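The Jistomska All-Surface Cloth, in Purple
Reviewed by Noémie Lemieux
03/07/2019

I have reviewed a lot of things for this page that plug in, and I've been polite about most of them. The cloth has no plug, no lid and no companion app, and I've had more arguments about it than about any blender.

Jistomska sells it in packs of two. You can get gray, a sort of oatmeal, and the purple, and I bought the purple on the theory that nobody in my household could mistake it for a bath towel, a napkin or their own property. I was wrong about the last one. A pack cost me four dollars on sale, and the shipping cost more than that, so I ordered a second pack to feel better about the shipping. Readers who recognize this kind of math are my people.

The claim on the sleeve is that it will survive 1000 washes. I have a deadline, a washing machine with a two-hour cotton cycle, and one life. I've washed mine 51 times since I got it, keeping a tally in pencil on the inside of the laundry room door, and the rest of this review should be read with that ratio in mind.

First, the surface it was up against. I've been living with the Wendell, the small round white table that Malwood brought out last year, and a small round white table is the most honest test of a cleaning cloth I know. White shows coffee. White shows pencil, newsprint, the blue from new jeans, and a ring from every glass anyone has ever put down while saying "I'll only be a second." Round means there's no corner to herd the crumbs into. You chase them along the rim until they go over the side, and then they're a floor problem.

It's also small, so it fills up. Put down two bottles and a sheet of paper and you've used a good part of the top, and the wiping has to happen in whatever territory is left.

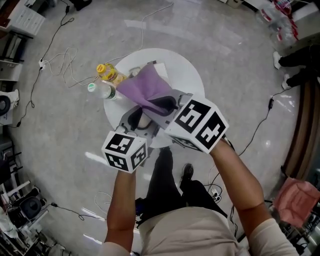
Issue 51, page 4

So, wiping. Dry, the cloth is a duster and a decent one. The pile is fuzzy and has some grab to it, and toast crumbs stay in it long enough to be carried to the sink, provided you fold the thing inward before you start walking. I learned about the folding on the first morning. Dog hair goes in and doesn't come out again without a fight, so if you have a dog, keep one cloth for the dog and another for everything else, and don't let them meet in the wash.

Damp is where it earns its four dollars. I ran it under the tap, wrung it hard, and took a day-old coffee ring off the Wendell in three passes with no spray. A tomato sauce splash, left overnight for science (I forgot), took longer and needed a drop of dish soap, but it went. Ballpoint didn't go. Ballpoint laughed at it. The sleeve says "ink," and I'd like to know whose ink.

Soaking wet, it's a bad cloth. It gets heavy and slow and pushes water ahead of it like a small purple plow, and then you need another cloth to deal with what it left behind. I suppose that's why they sell them in twos. If you're mopping up a spilled glass, reach for an old T-shirt and save this one for afterward.

Streaks were the other thing I wanted to know about, because glossy white tables streak when you so much as look at them with a damp rag. After the first wash it left faint lines that I could only find by crouching at table height with the kitchen light behind them, a position I don't otherwise adopt. After the fourth wash I stopped finding them. My guess is that there's some kind of finish on the new fabric that has to come out, and I'd advise washing it a couple of times before you judge it, or before company comes.

On the matter of folding: the instructions want it folded in half and then in half again, giving you a clean face each time you turn it over. This is a fine system and I've used it for years with other cloths. The Jistomska resists a little. It's plush enough that a quarter-fold becomes a cushion, and you end up pressing on a cushion, which is comfortable for you and does very little to the jam. I went back to a single fold. It hangs nicely over the edge of a hand, drapes well, and you get the weight of your palm through it.
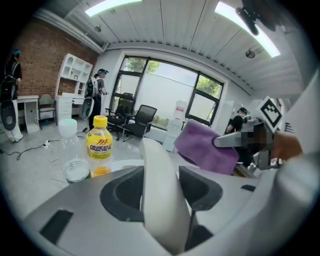
and that's really the difference between this one and the thinner supermarket cloths, which fold down to nothing and let you feel every grain of sugar through the weave. I miss feeling the sugar. With the purple one I have to check by eye, and my eyes are not what they were.

Then there is the question of sticky drinks. I've reached the stage of life where there are always half-finished bottles standing on my furniture, none of them mine, and each one leaves its own kind of print. Plain water leaves a ring you can ignore until it dries chalky. Anything yellow and sweet leaves a ring you can't ignore, because your sleeve will find it for you. On the water rings the cloth was quick, one wipe. The sweet ones needed warm water, and then a second wipe with the dry side to take off the tackiness. No complaints. I would only note that the dry side is then the tacky side, and you should put it in the wash and not back on the hook. Ask me how my clean glasses came to smell of mango.

Which brings me to the hook. There's a loop sewn into one corner, made from the same fabric, and it's the weak point of the entire design. On one of my four it came off in wash nine. On another it stretched until the cloth hung down into the sink and drank from it. The remaining two have held up, and I can't see any difference in how they were made, so you are buying a lottery ticket with each pack. I now hang mine over the oven rail and pretend they never had loops.

Washing. Warm, no softener, and keep it away from anything you care about for the first few rounds. The purple travels. I have one pillowcase that used to be white and is now what a catalog would call "mist." By wash six the water ran clear. I wrote to Jistomska about the pillowcase in April and got a kind reply suggesting that I wash the cloth separately at first, which is also printed on the sleeve, in gray type, on the inside, under the fold.

Drying on a rail takes most of a day. In the dryer on low it comes out fluffier and picks up every scrap of lint in the drum, and I've gone back to the rail. On a line outside it dries stiff enough to stand up by itself for a minute or two, and I'm told by the younger member of the household that this makes it a puppet.

The color has done better than I expected from something that gave so much of itself to my pillowcase. It was never one flat purple to begin with. Depending on how it's bunched and where the light hits, it goes from something very pale to something fairly serious, and after 51 washes the pale parts are a bit paler and the serious parts are holding on. The fuzz is still there too. It has flattened in the middle of the cloth that gets used on the stove, where I bear down, and it's as soft as ever toward the ends.
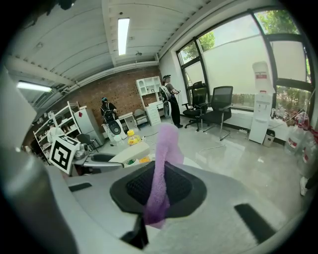
Pale lilac at the tip, deeper violet toward the base.

I also tried it on some things the sleeve doesn't mention. It polishes faucets very well. It's good on a television screen if it's completely dry and the television belongs to someone patient. On eyeglasses it leaves fluff. On a bicycle it was excellent and will never be used for anything but a bicycle again. On brick, which I attempted because there was paint on the brick and I had the cloth in my hand, it snagged at once and I have a pulled thread as long as my finger to show for it. On the car dashboard it was fine. Everything is fine on a dashboard.

A word about the other cloth, because people will write in. The Na, from the shop near the bridge, is thinner, comes only in white, and costs half as much if you catch it at the right time. It's better on spills and worse on dust. It shows everything you've wiped with it, forever, so that after a week it looks like a record of your failures. The purple hides its history. Whether you count that as a virtue depends on how much you want to know about your own kitchen. I own both and reach for the purple, mainly because I can find it.

And since I've dragged the Wendell through this whole review, I'd better give it a line or two. It's a good little table. Malwood's assembly sheet is printed with the steps in an order that I'd describe as optimistic, and you'll want to turn it over and begin with what they call step four. The top wipes clean of anything except ballpoint. It's big enough for one person with a laptop or two people with coffee and a forgiving attitude. I'll cover it properly once I've had it through a summer, with the folding chairs.

Good: grabs dust, takes off coffee rings without spray, easy to find in a drawer, cheap on sale.

Less good: the loop, the pillowcase, hopeless on a real spill, dries slowly, and the washing instructions want a magnifying glass.

Buy it if you have pale furniture and dark linens. If it's the other way around, get the oatmeal. Either way I'd wait for the four-dollar price, and cut the loop off before it leaves on its own.

I'll keep up the tally on the laundry room door. At the present rate the sleeve's claim will be settled by whoever inherits the door.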